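4 Leseprobe und Reihenansicht einrichten

1. Öffnen Sie in Torka den Titel und wählen Sie »Reihe zuordnen«.
2. Tragen Sie Reihennamen und Bandnummer ein – bei Ferri höchstens 54 Zeichen.
3. Legen Sie unter »Leseprobe« den Umfang fest (6 bis 51 Seiten).

Hinweis: Der Klappentext darf 160 Wörter nicht überschreiten. 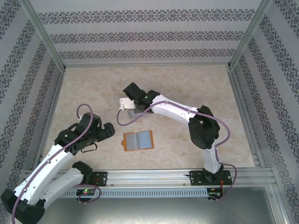
Abb. 4: Zwei Arme über marmorierter Tischplatte

4. Speichern Sie und prüfen Sie die Vorschau im Kuvport.

Achtung: Nach der Freigabe lässt sich die Bandnummer nicht mehr ändern.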